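Zonham grippers – upkeep and setup, progress report
To: Bolia program office
Date: 03/12/2025

Short one this time, sorry, the Nikoreck deadline ate most of the week.

Where we are. Hand-held unit is back in use at the living room site after the finger rebuild. Both blue fingertip pads replaced, old ones had gone shiny and were slipping on fleece. Hinge screws checked and re-torqued, one on the left arm was backing out again. Thread lock on all of them now. Jaw zero redone after the pads went on – skip that and the opening reads wide.

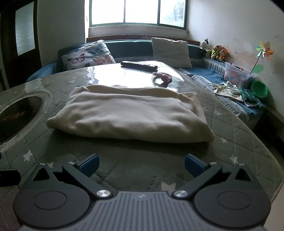 Test set is soft goods only for now, blankets and clothes on the round table. 179 grasps logged since the rebuild against a target of 300. We lost four sessions to the encoder cable, which is fixed (new strain relief, longer loop). Sastry software update went on without trouble, but the log folder moved and it took us a while to notcie.

Care routine as it stands: wipe pads before each session, check screws by hand, open and close fully 6 times, then re-zero. Takes about ten minutes. Written up and taped inside the case lid.
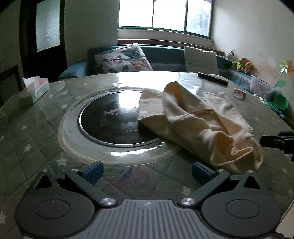
Gripper with fingers open, cream garment on the table.

Still open:
Spare pads – down to one pair, order is in
Pivot housings need a proper clean, lint gets in there
Left arm screw, watch it, swap the arm if it loosens agian

Money is on plan apart from the pads, which cost more than we put in the budget. Will move that over from travel unless you object. Rest of the grasps should be done by May. Next report after that.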